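### 3.2 Color loss in dyed cotton knits under household washing

Garments in the second group were cotton knit shirts with short sleeves and a flat collar, bought new in a single order from Zuvstead. The order covered 12 shades, with 25 shirts in each shade, for a total of 300. All were dyed in the piece before cutting, and the supplier confirmed that the collar and body fabric of any one shirt did not always come from the same dye bath. For this reason the collar and the body were treated as separate specimens throughout, and no average was taken across the two.

Washing followed the short cycle described in Section 2.4, at 40 °C, with the Prisunix powder used for the first group. Shirts were turned right side out, buttoned, and loaded by shade so that bleeding between shades could be left out of the analysis. Half of each shade was dried on a line indoors and half in a tumble dryer on the low setting. Color was read before the first wash and after every fifth wash, at three points on the body and two on the collar. Readings were taken on a single layer of fabric over a white backing tile, since earlier trials with folded fabric gave values that drifted with the thickness of the fold.

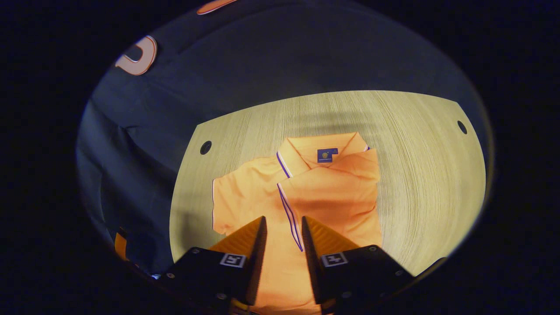
Orange and red shades lost the most color in the first five washes and changed little after that. Blues and grays behaved in the opposite way, with small early losses that continued at a steady rate to the end of the series. The pattern agrees with that reported by Azevedo for woven cotton, although the early loss in our orange shirts was larger. Part of the gap may come from the looser structure of the knit, which leaves more fiber surface open to rubbing in the drum.

Drying method had a smaller effect than shade. Tumble-dried shirts were paler than line-dried shirts at every reading after the first, but the difference passed the visible threshold in only four of the shades. It was greatest along the collar fold and at the sleeve hems, where surface fuzz was also heaviest. When the fuzz was removed with a fabric shaver, a large share of the measured difference went with it. We therefore treat the drying result as mainly a change in surface texture, and it is excluded from the dye loss model in Section 4.

Of the 1793 readings in the working set, 1654 were kept. The rest were rejected under the Junier criterion, which discards any reading that differs from its repeat by more than one unit. Rejected readings were concentrated on the collars, where the ribbing made it hard to seat the instrument flat.

*Figure 3. Short-sleeved polo shirt in orange, laid on a pale wooden tabletop.*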